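Mending mornings move to the Chambi building

From June the mending mornings will be held on the ground floor of the Chambi building, next to the bicycle racks. Doors open at 9 a.m. and we finish at noon. The old room above the bakery was too small once the second sewing machine arrived, and several people had trouble with the stairs.

Yolanda Apaza will run the hand-sewing table as before. Maribel Ospina takes over the machines from Hortensia Huanca, who is moving to the coast to be near her daughter. Hortensia taught the hemming class for 12 years and has left us her pattern books, which are on the shelf by the door. Please use them there and put them back.

The scrap boxes are coming with us. Cottons, shirtings and striped pieces go in one box and wool in another. We have plenty of small cotton pieces for patches and could use more denim. Anything you bring should be washed, and it need not be ironed.
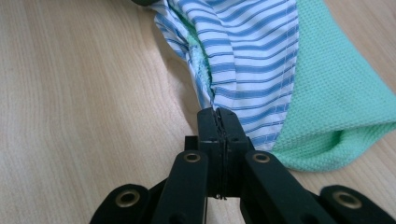 What to bring

Bring the item you want to mend and thread in a matching color if you have it. We keep black, white and navy. Needles, pins and scissors are provided. Zippers are not – the Telier shop on the corner sells most lengths and opens at 8:30.

There are 12 places each morning. Put your name on the sheet at the front desk or call Suleiman Ogbonna, extension 40. If you can't come after signing up, let him know so the place can go to someone on the waiting list. Curtains and other large pieces need two places, so please mention them when you sign up.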